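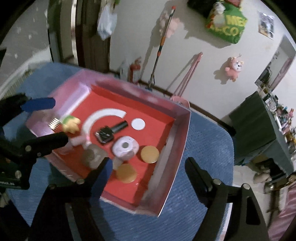
Gralura Technical School - Department of Applied Automation, Student Gripper Project

Chapter 4
Picking One Thing from Many

In Chapter 3 you closed the gripper on a single block, always in the same place. The task of this chapter is closer to daily life. Many small objects lie together in one tray, and the gripper must take the one we ask for and leave the others where they are.

Look at the tray at the start of the chapter. A roll of tape stands on its edge, and a round cork coaster lies flat next to it. The tape offers two sides to the jaws. The coaster is thin, and the jaws must come very low to take it. A plush toy is again a different case, because it changes its form when you press it.

The Zwahlen team of our school works in groups of four. Each group must collect 500 picks before the end of May, and each pick is written in the group notebook, also the failed ones. Please do not erase a failed pick - we will need it in section 4.3.

Before you start, read the safety page and check that both jaws open fully. Then choose your objects.

4.1 Where to Put the Jaws

We call the place where a jaw touches the object a contact point. For a simple grasp with two jaws we need two of them, on opposite sides of the object.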